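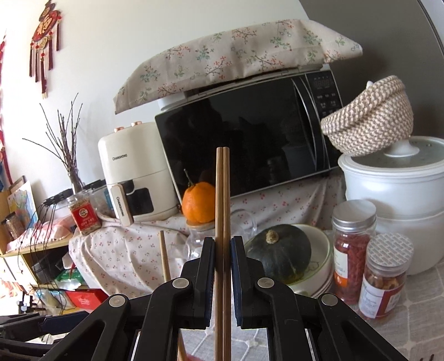 Kitchen bench, August 2024. The subject is chopsticks again, and I would like it noted that I did not choose the subject. Vasanthi Namboodiri wrote "sort out the chopsticks" on the task sheet in July and put my initials next to it in handwriting very like mine. The counter by the microwave is where the work gets done, between the air fryer and the bowls with the squash in them, with an orange keeping watch from the lid of the glass jar. It is a good counter. It has a flowered tablecloth on it and more things than a counter needs, and any chopstick you put down there has at least three places to hide.

The question for the week was pairing. Our wooden chopsticks all came from the same sort of packet, and on paper any two make a pair. Anyone who has eaten noodles in this building knows better. Some have a slight bow, some are a hair shorter, and a few have gone fuzzy at the thin end from people using them to get toast out of things. Put a bowed one with a straight one and you can pick up a dumpling but not put it down where you meant to.

Method, such as it is. Hold two together, square ends level, and look at the gap along the length. If daylight shows in the middle, try turning one of them a quarter turn. If daylight still shows, give one back to the pile and take another. I tried rolling them on the tablecloth first, as recommended by Vasanthi, and the cloth won. The weave grabs them and they stop wherever they like. Rolling wants a bare board.

Lengths: I used the steel rule from the Volta drawer (the drawer is called Volta, don't ask me, it was labeled before I came). Cut-off for "short" is now 22 mm under the longest one we have. Anything shorter than that goes for stirring paint and glue. I nearly made it a stricter number and then saw how many would fail, so it is not a stricter number.

Oil: the Weta tin is nearly finished and has a skin on it. The Vaher one is fresher but smells like a boat. Wiped two test sticks, one from each tin, and left them on the shelf over the sink with pencil marks on the ends. W for Weta, V for Vaher. Only afterward did it occur to me that Volta also starts with V and that someone will think they belong in the drawer. Someone is welcome to.

Black ones: not part of this. They are longer, they don't match the wooden ones in anything, and they are for cooking. Please stop putting them out at lunch.

Storage was the other half of the argument. Vasanthi wants the wooden ones lying flat in a tray. I want them upright in the pink holder with everything else, where people will look for them. Her point is that wet sticks standing on end sit in their own puddle. My point is that the holder has holes all the way up the sides and a tray has none. We agreed to keep the holder and to dry the sticks first, which means I am now drying chopsticks with a towel, one at a time, at my age.

The holder does get crowded. The rice spoon and the red server take up more room than their share, and every time somebody pulls out the server a chopstick or two comes along for the ride. I have put the strays back often enough that I have started leaving them on the cloth on principle.

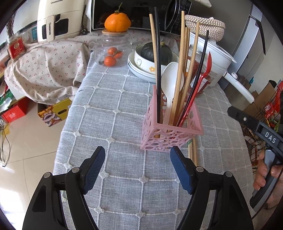

Still to do

Find a tray anyway, for drying only. Vasanthi says there is one in the Estum cupboard, under the box of cable ties. I have looked under the box of cable ties.

Sand the fuzzy ends. 190 grit would be my choice if such a thing existed in our paper box; we have coarser and finer and nothing I trust near food. Ask before buying.

Check the two oiled sticks after a week and smell them. If the Vaher one still smells like a boat, that settles it.

Move the squash out of the bowls before somebody wants soup. Not my job, but I am the one standing next to it.

Initial the task sheet myself this time.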